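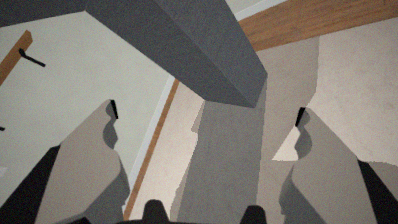 The gripper's-eye view from our simulator, fingers open.

Open Lab Afternoon: your questions, my answers

Hi, I'm Consuelo Magaña, and I run the demos at Volitz. I get a lot of the same emails before every open day, so I've put them all in one place. If I missed yours, just write to me!

When is it?
August, doors at 1 p.m., and we wrap up when people stop asking things (last year that was well past dinner). The exact date goes up on the sign-up page as soon as the building confirms it.

Is it a real robot or a computer one?
The main demo is all simulated. Everything you'll see on the big screen is drawn by the computer: the arm, the table, the room, even the wood floor. I know some folks are let down by that, but please give it a chance. I can reset the whole room with one key, which means you get to try things I'd never let you try on real hardware.

So what does the arm do?
We call the job Kutenon. There's an arm on a pedestal at one end of a table and a black equipment rack at the other, and the front of the rack has some small colored controls on it. The task is to bring the fingertips up to the right control and press it without bumping the panel. Sounds easy, right? Come and try it with the joystick and we'll talk.
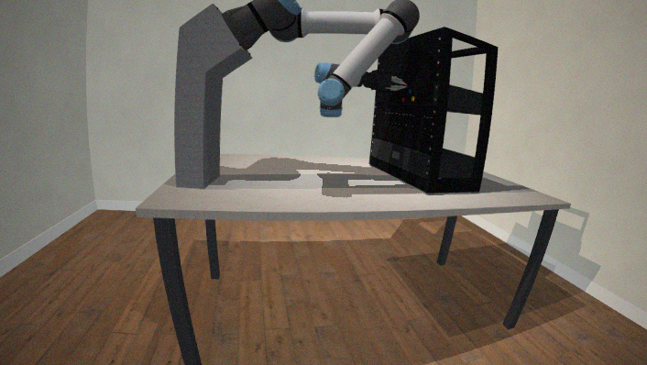 The wrist is where most people get stuck. You push the stick the way you think it should go, the elbow swings out, and suddenly you're pointing at the wall. My tip is to go slow and keep one eye on the shadows on the tabletop, they help a lot with judging distance.

Do I need to know how to code?
Nope. The joystick station is for everybody. If you do code, there's a laptop at the back running Bautista, our little script editor, and you can write your own moves and watch the arm follow them.

Can I bring my kids?
Yes please! I ask that they be 7 or older for the joystick, just so they can reach it comfortably. Younger ones are welcome to watch from the beanbags.

How many people can come?
We take 100 visitors over the afternoon, in groups of 13. You pick your slot when you sign up. If you're running late, come anyway and I'll squeeze you into the next one.

How long is each turn?
Long enough for a few good tries. There's a full score of 100 if you press the right control cleanly, and you lose points for every bump. My own best is not something I'm willing to put in writing.

Is there parking?
Behind the building, next to the Zenedex loading dock. Don't block the dock, they will come and find me.

Can I take pictures?
Sure, of the screens and of your own group. Ask first if other people's kids are nearby.

Will there be food?
Coffee, lemonade and whatever I manage to bake the night before.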